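My aunt Yuzhen rented out her attic room in Grelwood for 26 years, and she never once asked anybody for a reference. She asked them what they ate for breakfast. That was the whole interview.

So when Anqi Xu turned up in November with one suitcase and a birdcage (no bird), my aunt said, "Breakfast?" and Anqi said, "Cold rice, standing up," and got the key.

I was nine and nosy, and I wanted to know about the bird so badly I could hardly sleep! I'd sit on the attic stairs and listen. Mostly she hummed. Sometimes she read letters out loud, always starting with the same words — "Dear Ye, it has rained again in Bokotholm" — and I'd never heard of Bokotholm, and it hadn't rained here in weeks.

One night the door opened and there she was in her socks.

"You breathe like a horse," she said. "Come in, then."

The cage was on the windowsill with its little door tied open with red thread. I asked where the bird was.

"Out," she said, and poured me some tea, and we sat there watching the window until my aunt yelled up that it was past ten.
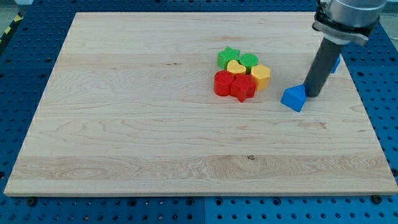

Shape blocks on a pale maple board.

I went up every night after that. She let me tie the thread when it came loose, and I got pretty good at the knot.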